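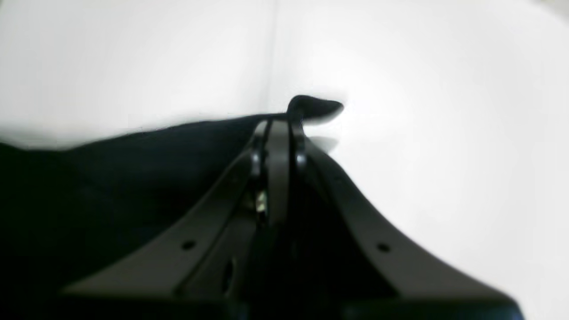 One reader wrote in to say that her cast iron skillet has been sticking since September, that she has oiled it and oiled it, and could I please tell her what she's doing wrong before she puts it out on the curb. Don't put it on the curb! A sticky pan is nearly always a pan with too much oil on it, and you can fix that in an afternoon with things you already own.

First, get the old gunk off. Pour a good handful of coarse salt into the dry pan, add a spoonful of cheap oil, and scrub with a folded rag until the salt goes gray. Tip it out and do it again. If there's still a tacky patch (it's usually along the side wall, where nobody scrubs), go at it with a stiff brush, hot water and a squirt of dish soap. Yes, soap! Modern dish soap won't strip a seasoned pan. The old warning goes back to the days of lye soap, and I wish it would retire.

Rinse, towel it off, and set it over a low burner for a few minutes until every bit of water is gone.

Now the oil. Put a teaspoon in the warm pan and rub it over everything, inside, outside, handle, the underside too. Then take a clean cloth and wipe it all off as if you'd put it on by mistake. The pan should look almost dry. This is the step people skip, and it's the whole trick. A thick coat never hardens properly, it just turns to glue.

Bake it upside down at 450 for an hour with a sheet of foil on the rack underneath, then turn the oven off and leave the pan where it is until it's cool. One round will perk up a tired skillet. A bare one wants three or four, and I love watching the color get deeper each time.

Which oil? I've used canola, grapeseed and plain vegetable shortening and they all work. Flaxseed gives a gorgeous finish, but mine flaked off in little chips after a couple of months and I went back to canola. Save the olive oil for your salad.

A few more things I've picked up along the way:

Preheat slowly. Five minutes on medium-low beats one minute on high, and eggs will slide around like you wouldn't believe.

Tomato sauce is fine for a quick simmer in a well-seasoned pan. I wouldn't leave chili in there overnight.

Stack pans with a paper towel between them. It soaks up stray damp and keeps the bottoms from scratching.

For stuck-on bits, a chain scrubber is wonderful. I bought the Fomano one and use it every day, though a wooden spatula and some hot water will get you most of the way there.

Rust is not the end! Steel wool, elbow grease, rinse, dry, then straight into the oven routine above. My best skillet came out of a yard sale box orange from rim to rim.

If your pan smells a bit like old crayons, the oil on it has gone rancid. Wash it, dry it on the stove and give it a fresh wipe. Pans that only come out for the holidays should go away with hardly any oil on them at all.

I've now got 7 pieces hanging by the stove, and the griddle is next in line for a scrub. If yours has a ridged bottom, an old toothbrush gets down in the grooves better than anything I've paid money for.

Posted Dec 21, 2021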